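The Year I Tried to Buy White Paint

2025-02-10
7 min read
64 comments
Share 12

I had set aside a Saturday morning for it. One Saturday morning! The plan was to drive to the paint store, say the word "white" to whoever was behind the counter, and be home before lunch with my sleeves rolled up. We were only doing the upstairs hallway and the small bedroom, both of which had been a sort of tired mustard since before we moved in, and I felt good about it. I'd even bought the tray and the rollers already.

The store had a wall of whites. I mean an entire wall, floor to ceiling, little cards in little slots, and I stood in front of it for so long that a man with a cart asked me whether I was in line. I took a handful of cards, then another handful, and went home with no paint at all. My husband found me that evening on the landing, holding two of them up to the light switch and squinting. "They're the same," he said, very kindly. They were absolutely not the same. One was pink. (He still says it wasn't pink.)
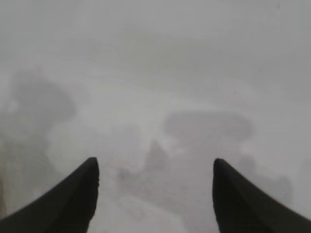 So that was October. By the time the heating was on every day I had become a person with opinions about undertones. I knew that the one called Vevholm went green after about four in the afternoon, and that Urio, which looked like fresh milk on the card, turned the color of an old piano key once it was on a wall next to our oak floor. I painted squares. I painted so many squares that the hallway looked like somebody had been trying to hide graffiti. Guests went upstairs to use the bathroom and came back down with questions.

What finally got me unstuck was a phone call with Maëlys Vidal, who I'd met years ago at a friend's wedding and who now picks colors for a living, mostly for people restoring old houses. I had hoped she would just give me a name. Instead she asked which way the hallway window faced. North, I said. She made a noise like a mechanic looking under a hood.

North light is blue, she told me, and it stays blue nearly all day, so any white with even a drop of gray in it will look like a rainy bus stop. I'd been falling for the grays! All my favorites on the cards had gray in them, and every one had died on the wall, and I'd been blaming the brand. She wanted me to go warmer than felt comfortable, warmer than I'd ever choose in the store. "If you're a little embarrassed by it in the tin, you're close," she said, and I wrote that on the back of an envelope and stuck it to the fridge.

She also told me to quit painting squares on the wall itself. Your eye compares the new white with the mustard next to it, and beside mustard anything at all looks like toothpaste. Get a big sheet of card, she said, give it two coats, leave a bare edge around it, and carry it from room to room. Prop it behind the sofa. Lay it flat, stand it up, look at it with the lamps on. I did this for a week and it felt ridiculous, walking around my own house with a white rectangle under my arm like a very minimal art thief, but I learned more in that week than in the two months before.

For one thing, I learned that a white wall is hardly ever white. Ours picks up the floor on the bottom third and the ceiling on the top third, and on sunny mornings there's a faint green from the neighbor's hedge that I'd never once noticed. It's brighter in one corner, duller in the next. My daughter came home from school, looked at the card leaning against the banister, and asked why I'd painted it two colors. I hadn't! It was one color, one tin, two coats. But she was right, it did look like two, and once she'd said it I couldn't stop seeing it everywhere, on the fridge door and the bathtub and my own shirt.
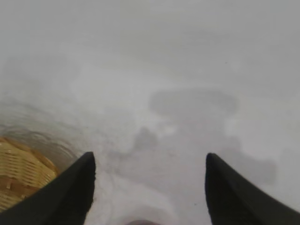 A pale surface seldom stays one shade from corner to corner.

I asked Maëlys if she ever gets tired of it and she laughed for quite a while. She has one client, in an old rectory out past Natunham, who has repainted the same dining room 3 times, each time in a white that Maëlys herself can't tell from the last one without the label. She doesn't mind. She says he likes the room best when it's just been done, with the furniture still pushed into the middle and the windows open, and that maybe what he's buying is the smell. I understand him completely.

The money side is worth a word, because I got silly. Sample pots are cheap enough that you stop counting, and then one day you clear out the hall cupboard and line them up along the baseboard and see what you've done. I had 12. You could have bought very decent paint for the entire upstairs with what I spent on finding out which paint to buy. If I were starting again I'd get four pots at most, all of them on the warm side, and I'd give myself two weeks with the cards and then make somebody else choose.

I'd also think harder about finish, which I had left until the very end as if it were a side dish. Flat paint is beautiful and forgives a lumpy wall, and ours are lumpy, but it also remembers every bag, elbow and bicycle handlebar that has ever gone past it. A hallway is all elbows. We ended up with eggshell below the rail and flat above, in the same white, and of course they look like two different whites. I've decided I like that.

The one we went with in the end is Pladero, a color I had rejected on the first day for looking like custard. In the tin it still does. On the wall, in that blue north light, it's the softest, plainest white you ever saw, and visitors go up to the bathroom now and come down again without mentioning it. My husband put the last coat on the small bedroom while I was at my sister's, and sent me a text that said "done, looks white."

I've kept the leftover pots. The downstairs bathroom faces west, and I've been thinking it could be a bit fresher in there.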